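I don't trust most advice on sorting a workshop. The usual line is that you buy forty matching boxes, print labels, and never lose a screw again. I bought the boxes. I lost the screws.

**Lids.** Skip them on anything you reach for daily. A lid is one more thing to put down somewhere.

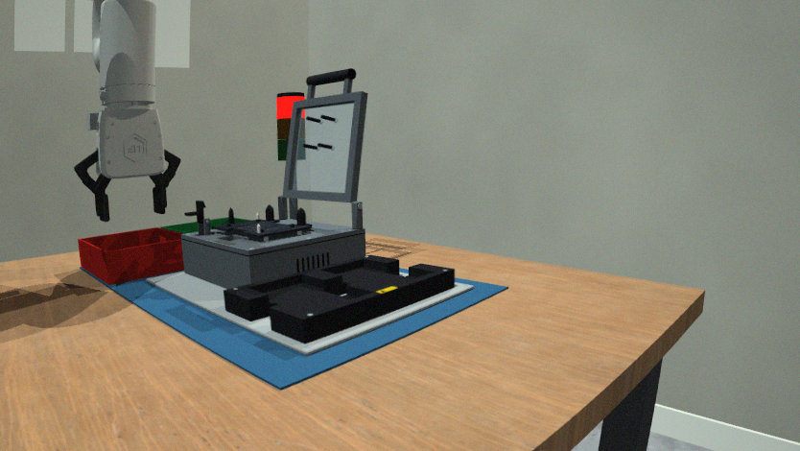 **Do small parts need to be sorted by size?**
Only the ones you buy on purpose. Odd leftovers can share a single tub, and if it hasn't been touched by June, tip it out.

**Color coding.** Zofia Tokarz swears by it. I'm less sure. Past 3 colors I have to look up my own system, and then a marker and masking tape would have done the job.

**Drawer inserts.** The Visby ones I tried slid around until I stuck them down with a dab of hot glue. Measure your drawer on the inside, at the bottom, before paying for any.

**Mats.** Supposedly they save your bench top. Maybe. Mine mostly stops washers from rolling, and I'd have paid less for a scrap of old carpet.
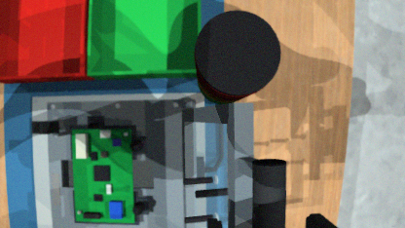 *Red and green bins side by side, with a blue mat on the bench.*

**Magnetic strips.** Fine for drill bits. Wipe off the filings now and then, or they end up in your fingers.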